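Zwahlen Disassembly Cell
Product no. 315-10

Home > Equipment > Recovery and recycling > Disassembly cells

The Zwahlen is a single-arm bench cell for taking apart desktop computers and similar equipment. It is made for refurbishers, IT asset recovery shops and training centers that handle mixed machines in small lots. The arm works on one computer at a time, with an operator at the bench to load the case and take over on steps the arm is not set up to do.

What it handles
Desktop and tower cases, lying on their side with the side panel off. Drives in pull-out caddies, plug-in memory and expansion cards are the usual parts. Laptops and all-in-one machines are not supported on this model. Ask us about the Sakitley if those make up most of your intake.

Demonstration days at Savberg
We run the cell for visitors at our Savberg shop from March on. A visit takes half a day and is limited to 10 people. The morning starts at 9:00 with a short talk on safety and floor space, and after that everyone goes to the bench.

The demonstration uses ordinary office towers from the same intake our customers see. We do not clean them up or pick the easy ones. Drive removal comes first in the program, as it is the step most visitors ask about — a drive that has to be logged and wiped or shredded needs to come out in one piece with its label readable.

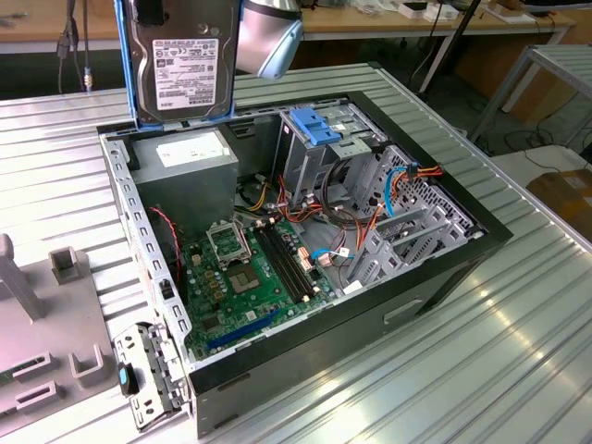

After the drives we move on to memory and cards, then show how a new case type is taught. Thaddäus Lehner leads this part. He teaches the positions by hand on the arm, saves them under the case model, and runs the job at low speed before letting it go at working speed. Visitors can try the teaching themselves. Most people get a usable drive removal job saved before lunch.

Cables are the weak point and we say so on the day. Loose power and data cables have to be unplugged and moved aside by the operator before the arm reaches in. If your machines have a lot of cable in front of the drive bays, plan for more hand time per unit.

Bring your own machines
Each group may bring up to five computers. Send us the make and model a week ahead so we can check that the case will sit flat on the table. Drives stay with you. We do not read them, copy them or keep them.

Included with the cell
Robot arm with controller
Worktable
Teaching software, one seat
Two days of setup and training at your site

Sold separately
Label reader for asset logging
Extra set of gripper fingers
Ornitz parts cart

Specifications
Job memory: 66 case types
Operators: one
Warranty: 24 months, parts and labor

Ordering and visits
The cell is built to order. We give a delivery date with the quote. Prices depend on the gripper and on whether you want the label reader, so please fill in the quote form and list the kinds of machines you take in.

To book a demonstration, use the same form and check "Savberg visit." There is no charge. Closed shoes are required on the shop floor and we lend safety glasses at the door. Parking is behind the building — use the second gate, the first one is for trucks only.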